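From: Ánh Tôn
To: smallsellers list
Date: 12/29/24
Subject: Re: "Free sample" and where to say so

Zahira Ong wrote:

> Hello all. I've been lurking since June and this is my first go at
> posting, so be kind.
>
> I run a small shop selling things for small children, mostly through
> a marketplace page and a bit through my own site. I'm on Hestberg for
> the shop and Selik for the newsletter, if that matters. In the run-up
> to Christmas I sent six parcels out to parents who said they'd review
> what was in them. No money changed hands. I told all of them, in
> writing, to say whatever they liked.
>
> Three wrote something. Two were lovely and one was, shall we say,
> thorough. She didn't like the box, the instructions or the postage
> label.
>
> My questions are these. Do I have to say on my own product page that
> the reviewers got the stuff for nothing? Can I put up the two nice
> ones and leave out the third? And Hestberg has a box you can tick
> that emails customers a discount code once they've left a review of
> four stars or more. It was ticked when I got there. Is that all
> right? It feels a bit off to me but everybody seems to do it.
>
> Sorry for the length.
>
> Zahira

Hello Zahira, and welcome. You apologised for the length, which marks you out as new. People here have been known to post their entire terms and conditions and ask for "any thoughts".

Usual warning first. I'm not a solicitor. I spent a good many years at Adeleke writing the small print under other people's big print, and I now sell stationery, so I've been on both sides of the asterisk. If anyone with a practising certificate wants to correct me they know where the reply button is, and they generally use it.

Taking your questions in the order that suits me.

The tick box. Untick it. Do it before you read the rest of this. A discount for leaving a review is one thing, and you can just about live with it if you say so clearly next to the review. A discount for leaving a good review is you buying stars, and the fact that the software came with it switched on won't help you much. "The computer was like that when I found it" is a defence I've heard from grown adults on good salaries, and I never saw it work.

You'll also want to find out how long it's been ticked and which reviews came in during that time. I can't remember whether Hestberg keeps a log. I think it's under Messages, then Sent by rule, or it used to be before they moved everything one menu to the left for our convenience. If you can identify the reviews that earned a code, you have a choice between taking them down and labelling them. I'd take them down. It hurts for an afternoon.

The free parcels. Yes, say so. It doesn't matter that no money went anywhere. They got something worth having and the person reading the review would want to know that. Ask yourself whether a reader would weigh the review a bit differently if they knew, and if the answer is yes or even "hmm", tell them.

Where you say it is the bit people get wrong, usually on purpose. I have seen it done in pale grey on slightly paler grey. I have seen it behind a little "i" in a circle that did nothing on a phone. At Adeleke we had a client who wanted it on a separate page called Our Community, which you reached from the footer, if you were the sort of person who goes for walks in footers. Put it at the top of each review, same size as the review, in words your mother would use. "We sent Priya this for free and asked for her opinion" is fine. "Gifted" I don't care for, because it sounds like something to do with the child.

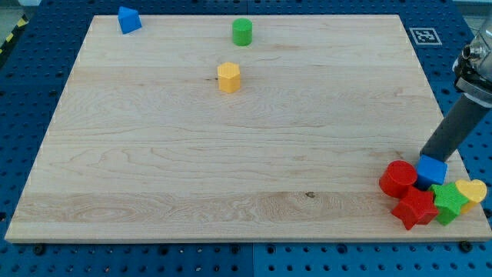 And the same applies wherever else you use the quote. If you lift one line out of a review and put it in your Selik newsletter, the free bit has to travel with it. People forget this. The page is spotless and then the email goes out with WE ADORE IT across the top in letters the size of a cat and not a word about how the adoring party came by hers. My last newsletter went to 3416 people, of whom nearly all ignored it, but it would only have taken one with a grievance and a free morning.

The thorough lady. This is the awkward one and I suspect you knew that when you left it in the middle.

If you're presenting them as "what our testers said", you can't show two out of three and let people think that's the lot. Picking quotes for an advert is a slightly different matter, in that everyone understands an advert is putting its best foot forward, but the moment it looks like a set of reviews it has to behave like a set of reviews. That goes for the order as well. Putting the third one on page two when there are only three is going to raise an eyebrow.

My own view, for what it's worth, is that you should put hers up in full. I've had one like it on my site for years. The gentleman described my best envelopes as "stiff" and went on about it for four paragraphs. I sell more of those envelopes than any others. Customers read the bad one first to find out what the worst of it is, and if the worst of it is a postage label they relax. You're allowed to reply underneath, politely and once. Don't offer her anything to change it. Don't "just check in" with her either. You may mean nothing by it but she has already shown herself to be a careful reader.

What about the three who took the parcel and said nothing? You can send one reminder. I would word it so that it's plain they're under no obligation, and I wouldn't mention the two nice ones as encouragement. After that let them go. They may write something on their own pages in the spring when you've forgotten all about it, and on that point, do go back to your original letter and see whether you asked them to mention that the parcel was free if they post anywhere themselves. If you didn't, write to all six now and ask. Two lines will do. Keep a copy. Then have a look every so often to see whether they've done it, as sending the letter and never looking again is only half the job, and the half that's easier.

Something you didn't ask. You say "parents who said they'd review". How did you find them? If any of them is a cousin, or an old colleague, or the woman from next door who has a key to your house, that needs saying too, and "free sample" doesn't cover it. I ask because when I did mine, two of the people on my list turned out on reflection to be my brother-in-law, under two email addresses. He was trying to be helpful.

On everybody doing it: yes, a great many do. Wosinside had the same sort of box on their shop software, also ticked, and a fair few people on this list were quite cross when it was taken away. There's a long thread about it in the archive under the subject "Where has my button gone" which I recommend if you've got a cold and can't sleep. The useful part is near the end, after the argument about fonts.

So, a tidy-up list, in the order I'd do it:

Untick the box.
Look up who got codes, and take those reviews down or label them.
Add the free parcel line above all three tester reviews, including hers.
Write to all six about their own pages.
Go through old newsletters and check what you've quoted.

You can probably do the lot in the quiet bit before New Year, when customers are only writing to ask where the returns form is. If you want to send me the wording before it goes up I'll happily look at it, off list, so that we don't set off the fonts people again.

One last thing, for the list moderators and not for Zahira. The footer on these emails still says replies go to the sender only. They do not. I found this out in the autumn, in connection with some remarks about a supplier, and I'd be grateful if somebody would fix it before I do it again.

Ánh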